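Why Does Paper Stay Folded?

Take a sheet of paper and bend it gently. Let go, and it springs back. Now fold it and press hard along the edge with your fingernail. When you open it up, the line is still there. It is called a crease.

Paper is made of tiny fibers, mostly from wood. They are thinner than a hair and lie across each other in a flat tangle, a bit like a pile of spaghetti. A gentle bend only stretches the fibers a little, and they can go back to where they were. A hard fold squashes them on the inside and pulls them apart on the outside. Some of them break.
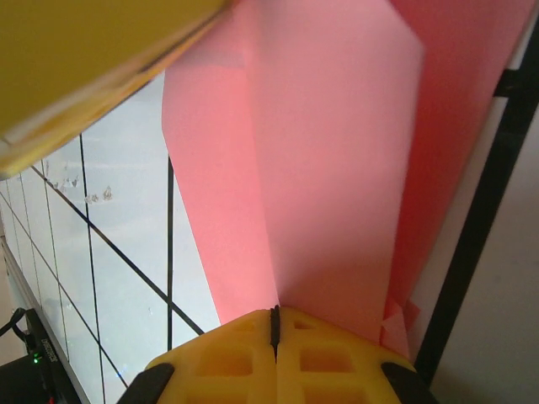 A crease also makes paper stronger in one direction. Hold a flat sheet by one end and it flops over. Fold it down the middle, open it halfway, and it can stand up on its own. Cardboard boxes use the same trick - there is a wavy layer of paper hidden between two flat ones.

Most paper has a grain, too. This means that more of the fibers point one way than the other. Folding along the grain gives a smooth, straight crease. Folding across it can look rough.

Try it yourself

Cut two squares from the same sheet of paper, both facing the same way. Fold one from top to bottom and the other from side to side. Which crease is neater?

Written by Sunita Bajpai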